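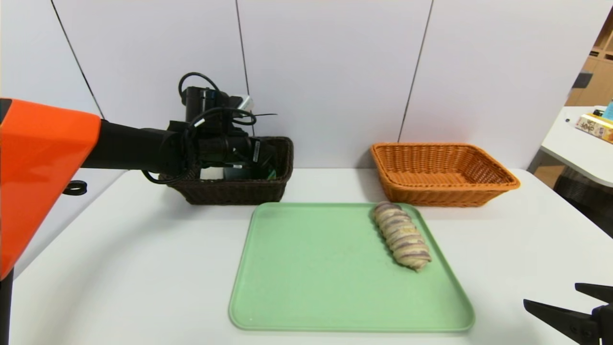

Verfasst von der Redaktion Messplatz - Testingenieurin, bloggt privat

4.000 Durchgänge will man bei Arnbridge zusammenhaben, bevor überhaupt trainiert wird. Brötchen, Körbchen, Tablett, zwei Arme. Im März standen wir bei 1.709, und seitdem werde ich gefragt, wann das Ding denn nun »alleine kann«. Ich weiß es nicht. Ich habe meine Zweifel, ob die Zahl die richtige Frage beantwortet.

Der Tisch ist weiß, das Licht weich und gleichmäßig, der Flechtkorb hat einen Rand, an dem man sich gut orientieren kann. Schön für die Statistik. Nur sieht keine Backtheke so aus, die ich kenne. Im Projekt Alport hatten wir das schon einmal: Auf unserem Tisch lief es ordentlich, beim Kunden Meinecke stand eine Lampe schräg, und der Greifer fuhr neben das Gebäck.

Ich habe mir an einem Abend 201 Aufnahmen am Stück angesehen. In 8 davon war der Korb wirklich deutlich verschoben, der Rest unterschied sich um Fingerbreiten. Das nennt sich bei uns Variation. Gelöscht werden außerdem alle Versuche, bei denen etwas herunterfällt - also genau die, aus denen ich etwas lernen würde. Woher soll das Modell wissen, wie man sich nach einem Fehlgriff wieder fängt?

Mein Vorschlag war, weniger aufzunehmen und dafür öfter umzubauen. Die Antwort: erst die 4.000, dann reden wir. Bis dahin lege ich das Gebäck wenigstens jedes Mal anders hin.

Kontakt | © Plastia-Blog | Nach oben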